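Section 4: Setting up the Flamura smoke and heat alarms

Read this section before you drill any holes. The Flamura kit is sold for homes and small offices of up to 200 square meters. Larger buildings need the wired Burnex panel, covered in its own manual.

4.1 Choosing positions

1. Put a smoke alarm on every floor and in each room where someone sleeps.
2. Mount ceiling units at least 22 inches from any wall, light fitting or air vent.
3. In rooms where food is cooked, use the heat alarm (gray ring). Cooking fumes will set off the smoke alarm.
4. Walk the whole floor with the plan sheet and mark each position before opening the mounting packs.

CAUTION: Do not paint the alarms or put tape over the vents. Paint blocks the sensor and cannot be removed.

4.2 Floor check

Look over living areas and cooking areas separately – they take different units. Note wall switches, cabinets and worktops on the plan sheet.
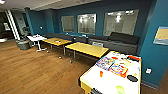
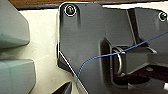
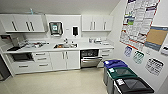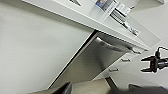

Cirilo Alvarado wrote in to say that he links the units before they go up, with all of them on one table, and that it saved him a lot of trips up the ladder in Prudunmont. The steps below follow that order.

4.3 Linking the units

1. Pull the battery tab on the first alarm. The light blinks green.
2. Hold the test button until you hear two short beeps. This is now the lead unit.
3. Pull the tab on the next alarm and press its test button once. Wait for the green light to stay on.
4. Repeat for each remaining alarm. One lead unit can hold up to 32 others.
5. Press the test button on the lead unit. Every alarm should sound.

NOTE: If one alarm stays silent, reset it with the pin on the back and go back to step 3. Older Ngau alarms will not link with this kit.

4.4 Mounting

1. Screw the base plate to the ceiling. Use the long screws for plaster.
2. Turn the alarm clockwise onto the plate until it clicks.
3. Test again from the lead unit.

CAUTION: Wear ear protection when testing at close range.

4.5 Care

Test once a month. Vacuum the vents every February and write the date on the label inside the base plate. Error code 700 means a low battery – replace the alarm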